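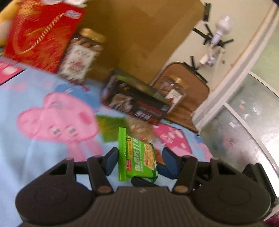 Every year in February my husband's aunt sends us a box of snacks, and every year I say that I will put them away the same evening. I never do. The box stays by the wall in the living room, the children take things from the top, and after one week only the flavours that no one wants remain, together with a lot of crumbs. This time I decided to do it properly.

The aunt lives in Vancouver and we live in Ontario, more than 4,000 kilometres away by road, so the box is always a little soft in the corners when it comes. She packs it herself. She goes to two or three Chinese grocery shops, she buys what is nice that month, and she fills every hole with something small. I have tried to pack a box like her and I can't. When I sent her our Christmas parcel last year it rattled, and she mentioned it on the phone, very politely.

I began after lunch, when my younger daughter was asleep. The table was occupied by a puzzle which I am not allowed to move, so I spread her light blue blanket, the one with the big pink pig, and worked on that. I recommend a blanket for this kind of work. It is soft for the knees, the small packets do not slide under the sofa, and at the end you can carry it to the balcony and shake it. My daughter was less pleased when she woke up and found her pig covered with crackers, but she accepted payment.

I should say that I don't read Chinese. I have been married into it for eleven years and I know the characters for "spicy", "sweet", "salt" and "beef", and that is enough for most days. For the rest I depend on the picture on the packet, and the picture is usually honest. If there are seeds on the cracker in the photo, there are seeds on the cracker. The green packets are my favourite exactly for this. You see the big characters, you see the cracker, you know what you will get. My husband says they are ordinary and that his grandmother always had them in a tin, and then he eats four.

My method, if I can call it a method, was to take everything out first and put nothing back until all of it was out. I learned this from my mother, who did the same with the kitchen cupboards in spring, at home in Skonitz. She would empty one whole side of the kitchen and we had to eat supper between piles of flour bags. As a child I hated it. Now I find that if I leave even one thing at the bottom of a box I stop looking at the others with care, and I only push them from left to right.

So, out came everything, and then I made groups.

The first group was what must be eaten soon. These are the bags that are more air than food. My aunt (I call her my aunt also, she insists) puts them on the top, but by the time they arrive some have always found their way down. I press each bag gently near the seam, and if it gives too easily I put it in the bowl for the same evening. The light, crispy things suffer most. When they lose their air they are not bad, only a little sad, like toast from the morning, and you can put them in a warm oven for a few minutes and they recover. Do not use the microwave. I did it one time and we had to chew for a long time.

The second group was for school. It has to be small, closed, without nuts, and not so special that my older one will trade it. She is in grade two and there is a whole market there at the lunch tables. Last winter she exchanged a packet of the seeded crackers for a used eraser in the shape of a penguin, and she believes until today that it was a good exchange. I check the ingredients on the import sticker when there is one. When there is no sticker, I send a photo to my husband at work and he translates it between meetings, sometimes with mistakes. "Wood fish?" he wrote to me once. I have still not found out.

The third group was for visitors. Into this group go the things in proper boxes, those that look like a present even when you open them only for yourself. There is always one red box with gold on it, for the New Year, and we have a small disagreement about it every time. My husband's opinion is that a gift box is for eating. My opinion is that it should first stand on the shelf for some days and be looked at. We have agreed on two weeks. The children count the days on the calendar with stickers, so nobody forgets it, I can promise you.

The last group was for giving away, and I had to be strict. We are four people and we can't finish a box of this size before it gets stale. I prepared one bag for Cormac Hegarty from the second floor, who clears the snow from behind our car without being asked, and who discovered through us that he likes dried plums. He eats them with tea and says they make his whole face move. One bag was for my daughter's piano teacher, Mrs. Sepúlveda, who returned us the container the next day full of almond biscuits — so now I have more snacks to sort than before.

I want to write some words about where to put everything, as a reader asked me in the comments of my pantry post. For many years I kept snacks in one deep drawer. A deep drawer is a bad idea. Whatever is flat goes to the bottom and you meet it again in summer. In January I bought three low baskets from Vimia, the household shop near the library. They were 60 dollars together with the tax, more than I wanted to pay, but they fit the shelf exactly and they have handles which do not cut the fingers. I stand the packets upright in them like cards in an old library, with the top edge looking at me, and so I can see every colour at once. The green ones in front, of course.

What doesn't stand, I put in jars. Once a bag is open it goes directly in a jar, also if only a handful is left, and I cut the picture from the packet and put it inside, against the glass. Then the children know what it is without opening, and I know it too. My jars are old pickle jars. The smell of pickle goes away if you fill them with water and a spoon of baking soda and leave them overnight with no lid. The lid itself is another story, and I don't have a solution. If you have one, please write it below.

I also weighed the small packets, for a reason that I will explain. My older daughter wants to bring something for her class at the end of the month, one piece for each child, and I needed to know if we have enough of the same kind. It came to about 200 grams of the sesame sticks, and this is not enough for a class of hungry children, so I will order more. My friend orders everything with Jotik and says it comes in two days. I will probably go to the shop by bus, as I like to choose.

One thing I had forgotten from last year is the cardboard box itself. It was a good, big brown box and my first thought was to fold it and put it in the recycling room. Then the little one came, warm from sleep and still cross because of the pig, and climbed in. It has been a bus, a bath and a shop. In the shop I bought back one packet of my own crackers for five buttons. The flaps are already torn on one side and I have repaired them with brown tape, and I think it can serve until the weekend. After that I must be brave.

In the evening we called the aunt to thank her. She asked if the corners arrived well, if the crackers were broken, and if we have eaten yet — we had, but you don't say only yes to this question, you have to tell what you ate. I told her that everything was already on the shelf. She was silent a little, and then she asked me if I had looked under the bottom flap. She had put an envelope for the girls there. I went to the living room with the telephone in my hand and negotiated with the bus driver to get out for one minute.

The envelope was under the flap, quite flat, with both their names on it in her handwriting. Next time I will write about the dried mushrooms. They came separately and they need their own post, and also their own jar, very well closed.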